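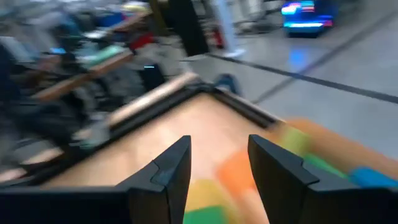
Home | Projects | Play Room | Storage | Contact

25 August 2020
By the Wesora Workshop

How to Refresh a Tray of Colored Blocks

Painted blocks go grubby so slowly that you hardly notice until one day the yellow looks more like mustard, and then of course you can't stop noticing! I do ours every April and again before the fall, and I've come to look forward to it. A shallow wooden tray is the best place to keep the blocks you're working on - mine is a light, warm wood with a raised rail, and the orange, green, yellow and bright blue ones look so cheerful against it that I'm always tempted to leave them out on show. Set the tray somewhere with good daylight and let's get started.

First, fill a small bowl with warm water and add a few drops of mild dish soap. Please don't soak the blocks, however tempting it is to tip the whole lot in (I did that once with an old Purkholm set and the grain came up like corduroy). Dip a soft cloth, wring it out well, and wipe one block at a time, all the way around. Corners collect the most grime, so go over those twice.

Dry each block with a second cloth and stand it on a towel for 20 minutes, then turn it over and give it another 10. If you live somewhere damp, as we do here in Ashworth, leave them overnight.

Now feel along the edges with your thumb. Any rough spot can be smoothed with fine sandpaper, using hardly any pressure - you want to take off the fuzz and leave the color alone. Wipe away the dust with a dry cloth.

While the blocks are drying, see to the tray. Shake out the crumbs, run a dry toothbrush along the inside of the rail where dust likes to settle, and wipe the bottom with a barely damp cloth. Let it dry completely before anything goes back in.

Sorting comes last, and it's the part children most enjoy helping with. We go by color, though you might prefer size. A big collection of 70 or 100 blocks is much easier done over two afternoons, with the second half waiting in a cotton bag.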